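Robot budget goes to Monday's meeting

I've been pestering everyone at Skerkier about next year's robot money, and there's finally some news! Augustina Gyamfi has put 900 pounds aside for spares and servicing, up from 200, and the sum now goes to Angus MacBrayne for a signature.
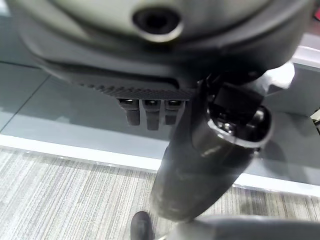 The arm and one of its joints, seen close up.

The bigger question is whether we buy or carry on hiring. Flemer has quoted us for a 16-month hire -- longer than I'd hoped, but it does include call-outs -- and Blair Cowie wants a second price from Kuria before anyone agrees to anything.

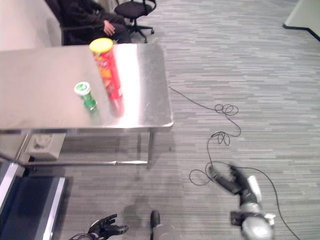 I'm with Blair on that one, even if it means waiting. We took the first quote we got in August (for chargers, of all things) and I'm still cross about it. Prices need to be in by the end of the month, so do send Augustina your wish lists.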